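Notebook — wheel covers, December, started after lunch

Picking this up in the middle because the first half of the page is under a coffee ring and I'm not rewriting it. Short version of what was there: the Vamov covers are the big light gray ones, the Bradier covers are the smaller glossy ones, and they don't share clips, however much they look like they might when they're lying in a crate. I tried. I have the sore thumb.

So, today was Vamov only. I wanted to get through the whole stack and sort them into keep, fix and scrap before Linnea needs the shelf space for the Kustbridge boxes, and I got most of the way there. The keep pile is bigger than I expected! I'd been assuming half of these would be junk after two winters in the outside container, but the plastic has held up pretty well. A little chalky on the painted side, which comes off with warm water and dish soap and a soft brush. Don't use the green scouring pads. Whoever used the green scouring pads on the first two, I can see exactly where you started and where you gave up.

What I'm looking at, in order, mostly so Bogdan can carry on without me:

Start with the back. I know everyone wants to look at the painted face first, but a scuffed face can be sanded and sprayed and a broken clip group can't be put back by any method I trust. Turn it over, put it on something soft, run a finger all the way around the ring of clips. You'll feel a snapped one before you see it. The breaks tend to be right down at the root, and the stub sits low enough that the ribs next to it hide it.

Then the wire. The retaining wire does most of the work of holding these on, it pushes the clips outward against the wheel, and a cover with good clips and a tired wire will come off at the first decent pothole. I'm checking that it sits on all the clips and that it springs back when I squeeze two opposite sides together. If it stays squeezed, it needs a new wire, and the cover goes in fix.

Then the rim. Flex it gently. A healthy one gives a little and comes back quietly. If it ticks, there's a crack somewhere, usually running in from the outer edge, and it's worth holding it up to the window and bending it again until the line shows. Cracks shorter than a fingernail I'm putting in fix for now. Anything that reaches a spoke is scrap.

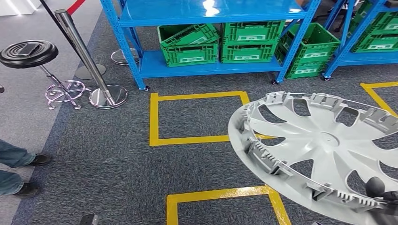 Do the clips have to line up with anything on the wheel, or can the cover go on in any position? Line up the valve first: the wire has a small kink in it on this type, the kink goes where the valve stem comes through, and once that's right everything else falls into place with the heel of your hand.

I wrote that down because I've been asked it at the bench more than once this week and I keep answering it differently depending on how much of a hurry I'm in. It's the kink. Find the kink. (On the Bradier ones there's a molded notch, different story, different page.)

Now, cleaning the inner side. I went back and forth on whether to bother. It's never going to be seen once it's on a car, the plastic back there is raw and it holds brake dust like a sponge. But the dust gets down between the comb-like ribs and packs hard, and a packed clip can't flex, and then somebody leans on it to get it seated and there goes the clip. So yes, we're cleaning them. Old toothbrush, soapy water, rinse, stand on edge to dry. I tried the compressed air first and it mostly moved the dust onto me. The Cieślak degreaser works on the really black ones but rinse it off fast, I left it on a scrap cover over lunch and it went slightly tacky. Might have been the cover, might have been the degreaser. I'll repeat it on another scrap tomorrow with a timer and see.

Temperature matters more than I'd remembered. First thing in the morning, with the heating barely on, I broke a clip on a perfectly good cover just by testing it. Same test at three in the afternoon, same amount of push as far as I can judge, no trouble at all. So from now on they come in the evening before and sit overnight, and we don't flex anything before coffee. I'm annoyed about that one, it was a nice clean cover with hardly a mark on the face.

Spares situation: I've ordered 100 wires. That sounds like a lot, it was the smallest bag they'd sell, and they're cheap enough that I wasn't going to argue. They should fit both the 14 inch and the next size up with a bit of persuasion, according to the listing, and I'll believe it when I've bent one in. Bogdan thinks we could make our own from plain spring wire on the little bending jig. He's probably right and he's welcome to try — but the kink has to be in the right place and deep enough, and I've already made two that were neither.

Linnea's point from this morning, which I want to keep: store them as pairs, face to face, with a sheet of the thin foam between them. We've been stacking them all one way up, and the clips of each cover have been sitting on the paint of the one below. That's where those little arcs of scratches come from. I'd been blaming the container! Restacked the keep pile that way before I left and it's a wobblier pile, so no more than about a knee's height, and against the wall.

Things I haven't done: the center caps (separate tub, haven't even opened it), any spraying at all, and labels. The labels matter. Right now the only difference between fix and keep is which pile I was standing next to, and if anyone moves those piles to sweep we're back to the beginning. Masking tape and a marker on the inner side near the hub, please, W for wire, C for crack, CL for a clip I'm not sure about.

One question for whoever reads this next. There's a cover on the end of the bench with a different looking clip group, wider and stiffer than the rest, and I can't decide if it's a later version or a copy. The wire goes in fine. I haven't put it in any pile. Please leave it where it is until I've had it next to a known good one in daylight.

Washed the brushes, emptied the bucket, gone home at half past five.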